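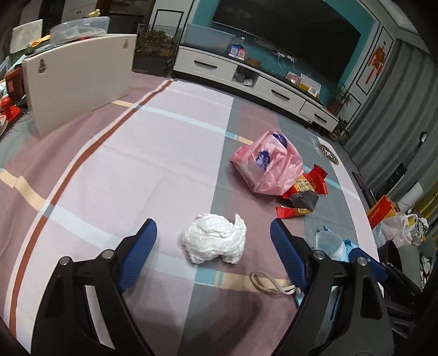

Title cards in silent mystery films do far more work than they usually get credit for, and the Casado collection lets us watch that work up close. A card can name a person, pass on a threat, or skip a whole night in five words. What it rarely does is tell us what an object is. Viewers are very quick with objects: a crumpled white plastic bag on a pink and gray plaid sheet needs no words at all, and neither does a candlestick, a torn letter, or a glove on a stair. We call these "free" objects, meaning that the film spends no reading time on them. The exciting part is how often the directors in our sample seem to have planned around this, saving their cards for the things a picture can't settle by itself – who is owed money, who is lying, whose cousin has just walked in.

4.2 Coding the cards

We coded all 1,068 title cards in the collection. Each card was typed out, timed, and linked to the shots on either side of it using Udeck, which shows the card and its neighbors in one row. This made the job a real pleasure. You start to hear a rhythm after an hour or two, and it differs a lot from one film to the next.

Every card got one main label: dialogue, narration, or insert (a letter, a will, a newspaper). Of the full set, 741 were dialogue, or about 70 percent. That is a higher share than we expected for mysteries, where we had pictured long blocks of scene-setting. Narration tends to bunch up in the first reel and then nearly vanish. Inserts come late, often in pairs, with the same letter shown a second time after we have learned who wrote it.

Two coders then worked separately through 300 of the cards to test the labels. Most of the disagreements came from cards in the Kolik prints, where narration slides into a character's voice halfway through a line. We kept these under narration and marked them with a star.

4.3 Print on screen

Inserts raised a lovely problem of their own. Some printed matter is there to be read, and some is only there to be recognized. A will has to be read. A poster on a wall, or a label on a jar, can do its job with one word showing or none. Packaging today works the same way (Figure 3): color, a drawing, and a bit of a logo can carry the message while the small print goes unread. 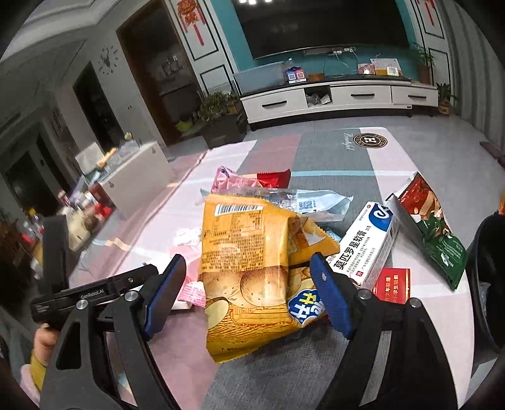
Figure 3. Yellow potato-chip bag with dense black text near the top and pictures of round chips below.

We therefore split inserts into "read" and "recognized" before measuring screen time. The Ustdale prints were especially rich in the second type – shop signs, trunk labels, medicine bottles – and many of these pass so fast that we missed them on a first viewing. Timing them frame by frame was slow going, but it turned up several that repeat across reels and quietly tie two rooms together. Section 5 takes up those repeats in detail.

Home Issues Authors Search Submit
Filed under: Silent Film, Title Cards, Viewing Studies
Contact the editors | Back to top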